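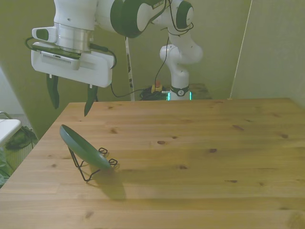
Figure 3. The demonstration cell at the Mendetton open day, with a plate in its wire stand on the table and the gripper open.

11 min read

4. Field observation: the Mendetton open day

4.1 Setting and purpose

The previous section reviewed what vendors say about tabletop manipulation in their own printed material. Here we report on what one of them showed to the public. The Mendetton site held its open day on a Wednesday in February, and we attended as ordinary visitors. We had no arrangement with the host, asked no questions that a member of the public could not have asked, and were given no data afterward.

The cell on show was presented under the name Nava. The handout describes Nava as a "general household handling system" and says that it can be taught a new object in 18 minutes. It also says that the system has handled 500 different household items. Neither claim comes with a test procedure, a list of items, or a definition of "handled." We wrote to the host before the visit asking for the list and were told it was being prepared. At the time of writing we have not received it.

4.2 The cell

The layout is simple (Figure 3). A single white arm with dark green trim is mounted behind the far edge of a pine table and reaches forward over it. The gripper has two dark green fingers, one of which ends in a sharp point. The task object was a dark green plate, set at a tilt in a stand of bent black wire. Visitors stood behind a rope and could see the tabletop well, but the far side of the plate was hidden from most of them for most of the session.

Three features of this setup matter for what follows. First, the plate begins upright. A plate lying flat on a table is a known hard case for a two-finger gripper, as there is little room to get a finger under the rim. A plate in a stand offers its rim to the air. The handout does not mention this, and the presenter spoke throughout of "picking up dishes" as if the starting position made no difference.

Second, the surface around the plate was clear. No cups, cutlery or other dishes stood next to it, and the arm had a free path from above. Kitchens are seldom like this. We would expect clutter to affect both the approach and the choice of grasp, and we saw nothing that would let us estimate by how much.

Third, the stand is light. A heavy or fixed rack would stay put if a finger brushed it; a wire stand may slide or tip. In fairness to the host, this makes the task harder in one respect, and we give credit for it below.

4.3 What was shown

The session had two parts. In the first, the arm lifted the plate from its stand, held it over the table and put it back. This was done several times, with the stand in what looked to us like the same place each time. The presenter moved the stand once, at the request of a visitor, by less than the width of the plate. The arm completed the next lift. It was slower, and the fingers closed once without contact before closing again on the rim.

In the second part, the stand was turned so that the plate faced another way. Here the arm lifted the plate but did not return it. It stopped above the stand and stayed there until the presenter ended the cycle by hand. We were told that the software, called Jinum, had "chosen the safe option." That may be so. From behind the rope there is no way to tell a system that has judged a placement to be risky from one that has no placement to offer, and the screen beside the cell was showing a promotional video at the time.

The lifts themselves were clean. The plate did not slip in any that we watched, and the stand stayed where it was when the plate left it. We do not wish to understate this. Lifting a rigid object out of a light support without dragging the support along calls for good alignment, and the arm had it.

4.4 What was claimed

A slide shown before the session gave a result of 249 successful placements in a row. We asked over what period, with which objects, and whether the stand had been moved between trials. The answers were "recently," "mostly dishes," and "sometimes." A run of that length is impressive if the conditions vary and much less so if they do not - a fixed program with no sensing at all could repeat a fixed lift for a very long time.

The same slide compared Nava with an earlier product, Monix, and put the new system's gain at 200 percent. The quantity that had improved was not named. Cycle speed, number of objects and success rate were each mentioned in the talk that followed, and the figure was attached to the first and the third at different moments.

4.5 Limits of this observation

One visit to one cell is thin evidence. We saw a public session, run to a timetable, and a host may well hold back its better material or have a bad afternoon. We did not time the cycles with any instrument, and our view of the grasp was partial. We also did not see the teaching process, so we can say nothing for or against the claim of 18 minutes.

What we can say is narrower. The session supports the statement that this arm can lift one plate from one kind of stand, with small changes in position, on a clear table. It does not support the word "general," and the failed return in the second part counts against it. In Table 2 we therefore enter Nava as "demonstrated, single object," the same grade given to Monix on the basis of its printed trials. We will revise the entry if the item list arrives.

We use cookies to improve your reading experience. Accept all | Manage settings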